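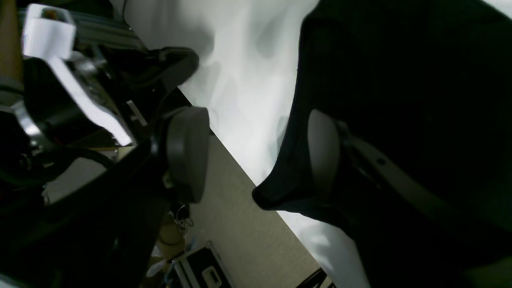 4. Set-up of the gripper and the practice surface

Read this section completely before you switch on the arm. It is written for members of the Otgate Robotics Club who already passed the safety talk in February. If you did not attend it, please ask Eun-ji Cheon before you continue.

4.1 Prepare the sheet

1. Put the white sheet on the surface. Small wrinkles are fine - the cloth task needs some folds.
2. Check that the sheet does not hang in the path of the wrist.
3. Move bags and equipment cases away from the place where the operator will stand. Cables on the floor must lie flat along the wall.

4.2 Check the finger pads

The gray pads are the only parts which should touch the fabric.

1. Keep the arm power off. Press each pad with your thumb. It must not turn or slide on the finger.
2. Look at the surface of the pad. Dust makes it slippery, so clean it with a cloth and a little water, and let it dry.
3. Bring the two pads to face each other. If one is higher than the other, loosen the finger screw, correct it, and tighten again.

Note: Spare pads are in the drawer marked Koskela. Write in the club notebook when you take the last pair.

4.3 Check the wires

1. Follow the thin wires by eye from the gripper body to the first clip. No wire should be stretched.
2. Turn the wrist slowly by hand to both sides and look again.
3. Do not pull on the curved cable to move the wrist.

CAUTION: Keep fingers, hair and sleeves away from the gap between the pads when the power is on. The gripper closes also after a reset.

4.4 First closing test

1. Switch on the arm and open the Dastora program on the club laptop.
2. Set the closing value to 2,000. Do not start with a higher value.
3. Place a piece of dark fabric between the pads and press Close.
4. If the fabric slips, raise the value in small steps. For thick fabric our team normally uses 3,197. The limit is 3,779, and above it the motor gives an error.
5. Press Open, wait 10 seconds, and repeat the test once more.

Note: When the error light stays on, switch off the arm and go back to 4.3. Please do not restart many times in a row - the motor becomes hot.

Last change of this section: August 5, 2019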